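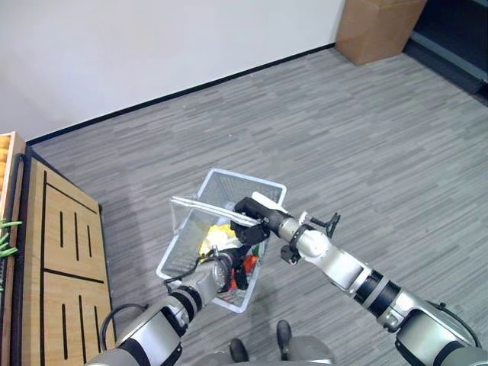
Mehr Demonstrationen lösen das Problem nicht, wandte Kayode Danladi nach der ersten Auswertung ein, sie verdecken es nur. Wir teilen diese Einschätzung inzwischen weitgehend, auch wenn der ursprüngliche Plan für Igwe anders aussah.

Abb. 3: Zweiarmige Korbaufgabe. Ein Greifer hält den Korb am weißen Griff, der andere greift zwischen die Gegenstände im Inneren.

4.2 Erhebung der Demonstrationen

Der Datensatz umfasst 1602 teleoperierte Episoden, aufgezeichnet von 16 Personen mit sehr unterschiedlicher Vorerfahrung. Pro Person waren bis zu 200 Episoden vorgesehen, eine Obergrenze, die nur wenige erreichten. Die Aufgabe aus Abb. 3 verlangt, dass beide Arme zugleich Kontakt zum Korb oder zu seinem Inhalt haben. Gerade hier ist fraglich, was ein gelerntes Modell aus den Aufzeichnungen übernimmt: die Koordination der Arme oder bloß die Gewohnheiten der bedienenden Person.

Für die zweite Lesart spricht einiges. Ekene Effiong und Lacey Entwistle sichteten unabhängig voneinander eine Stichprobe von 52 Episoden und ordneten die meisten davon allein anhand der Handgelenksbewegung der richtigen Person zu. Wer den Korb früh kippte, tat es fast immer. Ein Verfahren, das solche Muster nachahmt, kann im Test gut abschneiden, ohne dass damit über die Aufgabe viel gesagt wäre.

Auch das feine Drahtgitter des Korbs bereitet uns Sorgen. Der Teppich scheint durch die Maschen, und wir wissen nicht, ob die visuelle Kodierung den Korbrand erfasst oder sich an der Streifung des Bodens orientiert. Eine Kontrollbedingung mit anderem Untergrund fehlt — das ist ein Mangel der Studie, den auch eine nachträgliche Augmentierung kaum behebt.

Als Erfolg zählte in der Annotation jede Episode, die von der bedienenden Person selbst so markiert wurde. Dieses Kriterium ist bequem und schwach. Die in Abschnitt 5 berichteten Erfolgsquoten sind daher mit Vorsicht zu lesen, insbesondere im Vergleich zu einarmigen Aufgaben.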